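Two-Arm Bench Cell, Wet Handling - Quarterly Inspection
Site: Restcombe, Room 6
Date: January 24, 2018
Inspected by: Yến Ninh
Second signature: Mattes Eichhorn
Run hours at inspection: 3,180 (last inspection 526 hours ago)

Mark each line OK, Fix or N/A. Comments go under the line. A line marked Fix stays on the sheet until someone else has signed it off.

1. Stops and power

1.1 Stop button, front of bench: OK
1.2 Stop button, door side: OK
Stiff to reset. Works every time, but it takes two hands.
1.3 Both arms hold position on stop: OK
Tested with grippers empty, then with an empty flask in the right. No slip.
1.4 Power supplies off the floor and clear of the sink: Fix
Left supply is back on the floor again. Shelf bracket is with Seidu Frimpong.

2. Arms

2.1 Base bolts, marked with paint pen: OK
2.2 Link screws, left: OK
2.3 Link screws, right: OK
One was a quarter turn loose at the wrist. Tightened, marked, check again in March.
2.4 Noise or heat at the joints after a warm-up run: OK
2.5 Home position repeats after restart: OK

3. Grippers and cables

3.1 Fingers close square: OK
3.2 Finger faces clean, no glass chips: OK
Wiped down with the usual cloth. Please don't use the Furnari spray on them, it leaves a film and the flasks turn in the grip.
3.3 Grip force set for glass: OK
Left was still on the plastic setting from last week. Changed back and written on the board.
3.4 Cable slack at the wrist: OK
Checked with the flask held at working height. The cable needs enough loop for the wrist to turn all the way and still must not catch on glass at the back of the table. If you shorten it, run the full wrist turn by hand before you put power on. 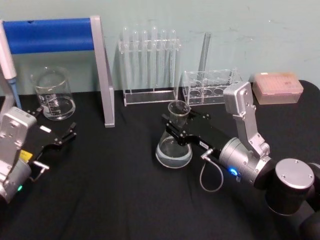

3.5 Connectors seated and latched: Fix
Left connector clicks in but has some play. Spare ordered from Hatside, due in around 6 days. Fine to run until then at slow speed. Nga Âu has the part number.

4. Bench and glassware

4.1 Cloth flat enough for glass to stand: OK
It creeps forward over a shift. Pull it back and smooth it where flasks get set down.
4.2 Glass checked for chips and cracks: Fix
One beaker had a chip on the rim. Thrown out and replaced from stock.
4.3 Racks and tip boxes outside the sweep of both arms: OK
Close on the right-hand side. I moved the pause point forward a little so the link has more room on the way back.
4.4 Water only, no reagents, during setup and checks: OK
4.5 Fill level in flasks low: OK
The 1,000 ml flasks are not to be used in this cell at all. They are too heavy for the fingers once filled.
4.6 Spill kit stocked: Fix
No pads left. Sơn Võ is bringing a pack over from the Wan lab.

5. Handover test

5.1 Right arm picks flask, holds, sets down: OK
5.2 Left arm approaches with fingers open, stops short of the glass: OK
5.3 Pass from right to left, slow speed: OK
5.4 Pass from right to left, full speed: N/A
Not run. Leave it until the connector in 3.5 is done.

General comments

The cell can stay in use at slow speed. The supply on the floor is the one I want sorted first - it sits right under the drain hose. Please keep hands out of the space between the grippers until both arms have stopped, including when you are only straightening the cloth.

Open lines: 1.4, 3.5, 4.6. Line 4.2 is done and needs a second signature. The sheet stays in the blue folder by the door.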